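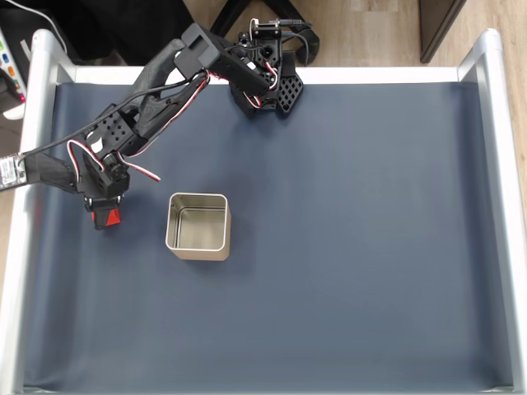 Follower arm over the work tray, with open tin.

Citodach Follower Arm and Tray Kit
Rurov part no. 2179

The Citodach kit is a tabletop set for recording tasks by remote control. The operator moves a leader arm by hand and the follower copies each joint over the work tray. Joint positions are logged during the session and can be replayed or exported for training.

Links are 3D-printed in black plastic and driven by servo motors. The gripper has a red fingertip piece, which is easy to pick out against the blue tray surface in recorded video. Aluminum rails run along both sides of the tray.

Payload at gripper: 11 g to 200 g
Log length: 3,000 steps per episode
Episodes stored on controller: 1,100
Interface: USB
Replay speed: 25% to 100%

Supplied with leader arm, follower arm, tray, controller and cable set. Small parts for practice tasks are not included. Any light open container will do for pick-and-place work.

Before the first session, hold both arms in the rest pose and run the zero routine. Repeat after replacing a servo. Check that cables clear the elbow through its full travel.

Spare fingertips and servo leads are stocked at Brorkton. Orders received by noon ship the same day.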